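Okay, budget thread. Tue 25 February and I have until Friday to tell our office manager what we should spend on a small robot arm for the plant-care project. I have opinions. Come along.

Quick background: we're a little automation team inside Bredlow, and the job we picked to learn on is looking after the desk plants. Low stakes, lots of repeats, and if it goes wrong you mop.

First thing I did was make a list of what we need before looking at a single catalog. I did it the other way last time and ended up in love with an arm that needed its own power line. Never again!

So, the list. Reach: it has to get over a normal desk without hogging it. Lift: a full watering can, and water is heavier than you think (go hold one out at arm's length and come back to me). Noise: people are on calls all day.

We've got it down to 2 quotes. Janura is the cheaper one, but the gripper, the stand and the training day are all extra lines. Suominen costs more up front and everything's in the box. Once I put them side by side in a spreadsheet the gap got pretty small – small enough that I stopped caring about it.

What I care about now is the spout. Pouring into a pot with a lot of leaves means getting the tip in among them at a decent angle, and neither sales sheet says a word about how steady the wrist is when the load keeps changing.
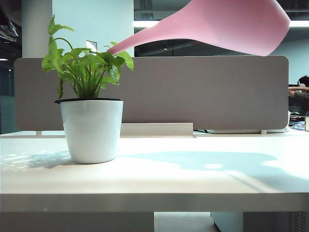
Ilona Dudás: Ask them both for a trial unit before you sign anything. We did that at Bralasthorpe and the one we liked on paper drifted as soon as the can got light. Also check who pays return shipping!!

Okay, that is such a good point and I wrote to both of them right after lunch. Suominen offered 14 days. Janura is "checking with the warehouse," so we'll see.

Other stuff I'd put in the budget if you're doing this too: spare gripper fingers, a drip tray, a cover for anything with a plug, and hours. Real hours, with someone's name next to them. I've got Dorothy Tunstall down for 4 a week through the first stretch and she's already told me it's too few.

Service contract – I'm still on the fence. Suominen wants it paid yearly, Janura bills per visit. For one arm on one desk I'd go per visit. If we add a second one I'd want the yearly deal, and I've asked for that price in writing so it can't wander off later.

I'm also holding back 50 dollars for watering cans. Different handles, different spouts, cheap plastic is fine. Way easier to swap the can than to swap the gripper.

Numbers go in Friday morning. If you've bought from either company, tell me what the invoice had on it that the quote didn't.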